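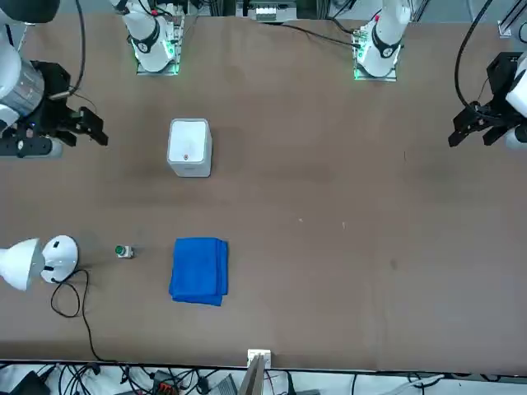 Two-arm table with the lamp, towel and push button

Success rate went up, but is it the method or my button? (Landevel forum, posted 14 May 2018)

Hi all, long-time reader, first real post. I'm training a two-arm setup to do small table chores from demonstrations, and I've hit a result I don't trust. The policy gets the outside view plus a wrist view from each arm. On a whim I retrained it with the outside view blanked out for a random chunk of every demo (I got the idea from a Tirkamton write-up), and on the button press task it went from 239 good runs to 244. Same number of tries each time, and the training set is 1051 demos in both cases.

My labmate wants to put that in the paper as an improvement. I'm not so sure! The approach does look steadier from the wrist, and the fingers line up with the green cap nicely, like so: 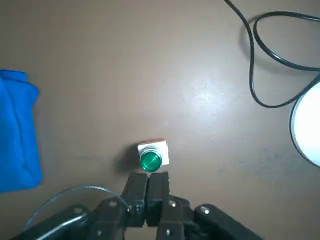
Ewan Tamihana
Five runs is nothing. I'd get a gap like that by training the same thing again with a different seed, and I have, many times, to my great annoyance. Train at least a few seeds of each version and show the spread before you write a word. Also, what counts as a "good run" for you? If it's a person watching and deciding, have them score without knowing which policy is running. We did that at Gretville and one of our favorite results went poof.

The other thing I'd try is moving stuff. Shift the lamp and the towel to places they never were in the demos, then test both policies again. If blanking the outside view does anything useful (it might!) that's where I'd expect it to show up. Your current test sounds too easy to tell them apart.

dekker_fan
had the same problem, just lower the learning rate

mottled_oak
Agree with Ewan on seeds. I'd add one cheap check: run your new policy with the outside view blanked the whole time. If it still finds the button, it's living off the wrist views and you've learned something worth a paragraph. Mine got lost on 2 starting positions and was fine on the rest, so log where the button is for every run. I didn't, and had to do the whole batch over.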